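Teaching the arm to pick up cloth by hand and by remote: quick how-to

Posted November 25, 2020

Quick writeup because I keep getting the same emails. How I record demos for a soft stuff task (pick cloth up off the sofa, put it in a bin) with the Jestix follower arm and the Skelbridge recorder. Not polished. Will clean up in December, maybe.

Assumes you already have the arm bolted down, the wrist camera plugged in and the fingers opening and closing when you tell them to. If not, go do that first. Come back.

What you need

Arm with a two finger gripper. Jestix here, anything that lets you turn the motors limp will do.
A leader arm OR a gamepad for remote control. I use the Avport leader, small one.
Wrist camera. A second fixed camera if you have one.
Laptop with Skelbridge installed and a fast disk. Lots of free space, more than you think.
A few cloth things. Dish towel, sock, knit hat, old T-shirt.
A bin with a wide mouth.
Painter's tape.
Emergency stop where your free hand can reach it. Free hand, so the one NOT on the leader.

By hand or by remote?

Two ways to do it and people argue about this a lot.

By hand means you put the arm in limp mode, grab it past the elbow and push it through the motion yourself. Fast to learn. Good for finding out what the arm can reach. Problem: your hand and sleeve end up in the wrist camera half the time, and the policy then learns to look for a sleeve. Ask me how I know.

By remote means you hold the leader, the follower copies it. Slower to get good at. Your hands stay out of the shot. You also only feel what the arm feels, so basically nothing, which makes you use the camera view. Good. The policy only gets the camera view too.

What I do: by hand for the first hour to rough out the path, then throw those away and record everything that counts by remote.

Step 1. Fix the base

Clamp it. Check the clamp. Then put tape on the floor around whatever the clamp is on, all four corners. If the stand gets kicked on day two you want to know where it was. I've lost a full set of demos to a stand that crept over toward the couch and I only noticed when comparing first and last clips.

Step 2. Limp mode walk through

Hold the arm BEFORE you switch the motors off. It drops. It will drop on the sofa if you're lucky and on your knee if not.

Move the gripper slowly to the four corners of the area you want to use. At each corner tip it down like you're going to grab. If the wrist hits its stop, the area's too big. Shrink it. Mine came out a good deal smaller than the cushion, annoying, but fine.

Then do the whole task once with your hand on the arm. Approach, close, lift, swing, drop. Watch the cable at the wrist on the swing. Add slack now.

Save the joint positions for the start pose while your there. In Skelbridge it's "mark pose", name it home. Every demo begins from home. Every one.

Step 3. Camera check

Open the wrist view full size. You want both fingertips in the picture and some room past them. Fingers open, hovering over the seat, cloth off to one side but still visible at the start. If the cloth is out of view at home the policy has to search, and that's a different task with a lot more data.

Lock exposure and white balance. Auto will drift every time the gripper goes near something bright. Curtains closed or curtains open, pick one for the first batch and write it down. Then do a second batch the other way later on.

Don't tidy the room too much either. I tried plain sheets behind everything once. Worked great until the sheets came down.

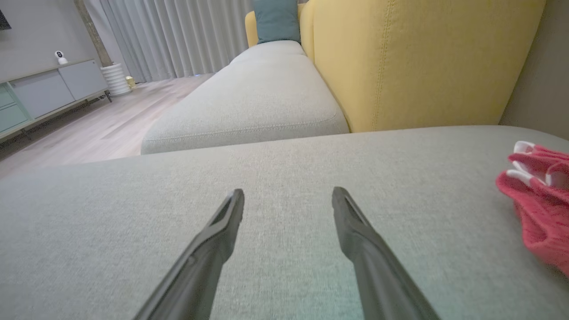
Frame rate: I leave it at 50 and log the joints at 200. Skelbridge lines them up by timestamp afterwards. If your laptop fan starts screaming and you see dropped images in the log, lower the camera first, not the joints.

Step 4. Pair the leader

Put both arms in the same pose by eye. Then hit pair. If you pair with the leader folded and the follower stretched out, the follower will jump to match and it does not care what's in the way. There is a slow match option in the Avport settings, under motion. Turn it on. Dunno why it's off by default.

Wiggle one joint at a time, base to wrist. Same direction on both? Good. One backwards? Flip the sign in the config, save, pair again.

Trigger last. Squeeze all the way, fingers should meet. Let go, should open wide. If they stop short, redo the trigger range.

Step 5. Practice without recording

Do it until it's boring. Really. Your first demos are going to be full of pauses and little corrections and the policy copies pauses beautifully. It'll sit above the towel thinking about life.

Things to get used to:

Come down at an angle, fingertips first. Straight down flat, you push the cloth into the seat and pinch nothing.
Grab a fold or an edge. Middle of a flat cloth is the worst place.
Press the tips very lightly into the cushion before closing. Soft seat gives, so you have a bit of forgiveness. On a hard table you don't, go slower.
Close fully, wait a beat, lift. The beat matters, cloth slides if you lift while closing.
Lift high enough that the tail clears the front of the seat. Long towels drag.
Open over the middle of the bin, then back up before swinging home.

Watch out for pinching the sofa fabric itself. Loose weave upholstery grabs easy. If the seat comes up with the towel, open, back off, don't pull.

Step 6. Record

Home. Start recording. Do the task at one steady speed. Stop recording only once the gripper is back over home. I use a foot pedal for start/stop, cheap, best thing I bought for this.

Between demos, move the cloth. Pick it up and drop it from knee height, let it land how it lands. Don't arrange it. Arranged cloth looks arranged and you'll end up with the same nice fold every time.

Swap the cloth often – I go through the pile in order and then start again. Bright ones are easier to see. Throw in some that are close to the seat color once the easy ones work.

How many? For one cloth, one seat, I get something usable at 200. For a mixed pile, up to 1000, and that's several evenings. Take breaks. When you get tired your grabs get sloppy and you stop noticing.

Missed grabs: keep it if you recovered in the same clip without a big pause. Reopen, shift over, try again, lift. Those are gold, the policy needs to see what a second try looks like. If you missed and then sat there swearing, delete.

Step 7. Label as you go

One line per clip, right after you stop. Mine look like this:

ok
ok, second try
bad, grabbed seat
bad, pedal late
ok, dropped tail outside bin then fixed

Do NOT leave this for the end. You won't remember and scrubbing through clips is miserable.

Step 8. Replay before you train

Pick a few clips from the start, middle and end. Replay on the real arm, no cloth, stop button in hand. It should trace the same path you drove. If it's offset, your home pose moved or the base did. Check the tape.

Then run the Gkikas checker script on the folder. It flags gaps in the timestamps, clips with no gripper close in them, and clips way longer than the rest. Look at whatever it flags, delete or keep, move on.

Common problems

Follower lags behind the leader. Usualy the USB hub. Plug both arms straight into the laptop.

Fingers buzz when closed. Grip force too high with nothing thick between the tips. Turn it down a notch. Cloth doesn't need much.

Arm sags at full reach. You're outside the comfy area. Go back to step 2 and shrink it, or move the base closer.

Policy goes to the right spot and never closes. Your demos close at different heights. Also check the trigger is really being logged, I had a whole batch where it was a flat line.

Policy grabs throw pillows. Yeah. Record some with pillows near the cloth where you drive right past them. Fixed most of it for me.

Policy works at night and not in daytime. See step 3. Second batch.

Config files

The pairing config and my pedal mapping are in the downloads folder, version 2 is the current one. The older one has the wrist sign backwards for the newer leaders so don't use it. If you're on a gamepad you only need the pedal file – set stick speed low to begin with and bump it up after a few runs.

Folding is next, once I can get the thing to let go of a corner cleanly.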